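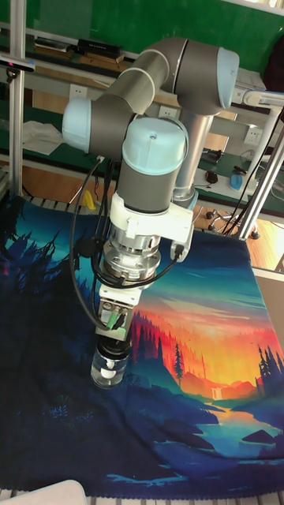

Can the second arm wait until the next budget?
Only if the jar work stays at one station. Trestport wants two by May.

Equipment planning, minutes. Started 4 pm, quorum ok.

1. Second arm. Quotes in from Farkico and Hilel. Farkico cheaper, but 21 weeks delivery. Hilel 6 weeks, gripper and bracket included. Agreed Hilel unless freight comes back silly.

2. Grippers. Spare set of fingers for the current one, none on the shelf. Order 4. Same finger type on both stations so parts swap.
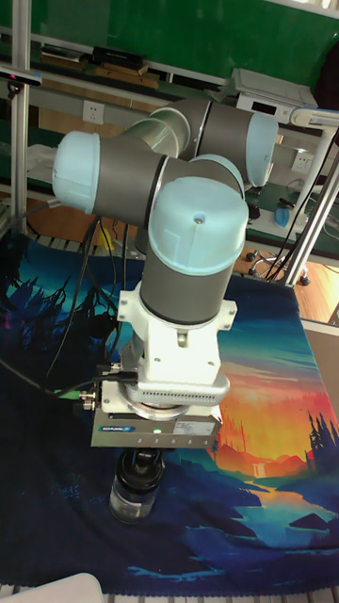
Fingers to come out of consumables, not captial. Jars too: 60 more, small size, black lids, same supplier as before.

3. Skinner service contract. Renewal due. Price went up, no reason given. Ask for a split quote, arm only / arm plus sensor. Hold payment til then.

4. Floor space. Second station needs its own pedestal and power. Measure before PO goes out. Electrician quote still missing, chase.

AOB: cable ties, again. Next meeting after teh freight quote.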